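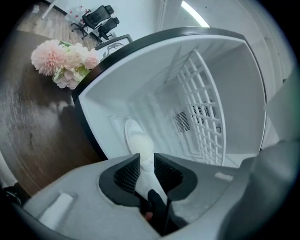
A resident wrote to the Township Clerk that the notice for the consolidation vote ran to several pages and still did not say whether her polling place would change. Other residents have raised the same point, and it is answered first.

Home | Elections | Meetings | Records | Contact
5 min read

Frequently Asked Questions: The Brisness and Flivham Consolidation Vote

Will my polling place change for this election?

No. All voters in Brisness Township and Flivham Borough will vote at the polling place they used in the last primary. If the measure passes, the county will review precinct lines before the following year's elections. Any change would be mailed to each affected household.

What is on the ballot?

Voters will be asked whether Brisness Township and Flivham Borough should become a single municipality. The question will appear on the November ballot in both communities, with the same wording in each. A "yes" vote supports consolidation. A "no" vote keeps the two governments separate.

What happens if one community votes yes and the other votes no?

The measure fails. A majority is required in each community, counted separately. The combined total has no legal effect.

Who may vote on the question?

Any registered voter living in either community may vote on it. Party registration does not matter. Residents of the Skukum Road area should check their registration cards, as part of that road lies in the neighboring township and those addresses will not receive the question.

How do I register or update my address?

Registration forms are available at both municipal offices and at the public library. Forms must reach the county election office at least 30 days before the election. A form left in the township drop box after closing is treated as received the next business day.

Can I vote by mail?

Yes. Applications may be requested by phone or in person. Completed ballots must be received by 8 p.m. on election day. A postmark alone is not enough. Voters who have asked for a mail ballot and then decide to vote in person should bring the ballot and its return envelope with them to be voided.

What would the new municipality be called?

The joint study report recommends keeping the name Brisness. The name Flivham would remain in use for the post office and the park. Mailing addresses and ZIP codes would stay the same.

Would my property taxes go up?

The report does not set a tax rate. That decision would belong to the new governing body when it adopts its first budget. The report estimates that a typical Flivham household would pay $49 less per year in municipal tax, while Brisness households would see little change. These estimates do not include school or county taxes, which are not affected by the vote.

What about police and fire service?

Both communities already share a police department under an agreement that would end on consolidation, and the department would continue under the new government. The two fire companies are separate organizations and would keep their own stations and equipment.

Would municipal employees lose their jobs?

Current labor contracts would be honored until they expire. The report proposes that two vacant office positions be left unfilled.

Where can I read the full report?

Printed copies may be read at either municipal office during business hours. Copies to take home cost 30 cents per page. The appendices on road maintenance and sewer debt are bound separately and must be requested by name.

Will there be a public meeting?

A joint hearing will be held at Rafferty Hall in October, starting at 7 p.m. The hall seats 300. Residents who wish to speak should sign in at the door, and each speaker will have three minutes. The first 50 speakers will be heard that evening. Written comments will be accepted until noon the following day and carry the same weight as spoken remarks.

May I put up a sign?

Signs are allowed on private property with the owner's consent. They may not be placed in the public right-of-way or attached to utility poles. Signs found there will be removed and held at the Brisness public works garage.

When would consolidation take effect?

If approved by both communities, the new municipality would begin in January of the second year after the vote. Until then, both governing bodies would continue to meet on their regular schedules.

My question is not listed. Whom should I contact?

Questions about the ballot or registration should go to the county election office. Questions about the report may be sent to either municipal office. Staff cannot advise residents how to vote.

Back to top | Elections | Forms | Contact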